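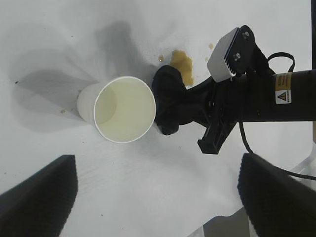

Step 4. Record the spill task with two arms

In the first three steps you mounted the arms, checked the wrist cameras and recorded the easy pick-and-place set. Now we come to the messy part. The task is called "cup and puree" in our Orkasico notes, and the learning system needs many examples of it before it does anything useful.

What you need for one session:

White paper cups
A white sheet, large enough for the reach of both arms
Thick fruit puree, mustard yellow or another color that is easy to see on white
A soft black sleeve for the tip of the second arm
Paper towels, a bucket and a plastic spoon

4.1 Prepare the surface

Put the sheet on the table and pull it by the corners. Small wrinkles can stay. We tried to iron the sheet before every session, and the trained policy then became confused by every fold in the real kitchen at Prastov. So please leave some wrinkles.

Lay a cup on its side and drop one spoon of puree on the sheet. Change the direction of the open mouth from one example to the next. In some examples it should point to the second arm, with the sleeve almost touching the rim. These close positions are the hardest for the system, and we never have enough of them.

Do not clean small drops between examples. A few drops near the cup are welcome. If a drop falls on the camera lens, stop and clean it with a dry cloth.

4.2 Check the wrist view

Open the live view and look for three things before you press Record:

The fingers are visible in both bottom corners.
The whole rim of the cup is inside the view.
The cable under the second arm hangs free and does not cross the fingers.

The fingers will look dark and a little blurred, because the camera is focused on the table. Do not change the focus. All examples in one set must have the same focus, also when you continue on another day.

Shadows are allowed. We keep the room lamps on and let the operator's shadow fall where it wants -- the Almont set was recorded with perfect light, and it was the weakest set we made.

4.3 Record

Hold both leader handles still for 2 seconds, then begin. Move slowly, at the speed you would use with a full glass. Stand the cup up, bring the sleeve away from the puree, and return both arms to the start pose. Press Stop only when both arms are at rest.

One example should not be longer than 80 seconds. If you make a mistake and can correct it, continue and mark the file "recovered". If the cup leaves the sheet, mark it "failed" and keep the file. Failed examples go to a separate folder and we use them later for the success detector.

4.4 How many

Our first useful policy came after 349 examples. Record in groups of 11, then take a break and change the sheet. Tired operators begin to repeat the same movement, and you can see this clearly in the joint plots.

When the group is finished, copy it to the Ivanov drive and write the number of recovered and failed files in the log. Then go to Step 5, where we trim the beginning and the end of each file.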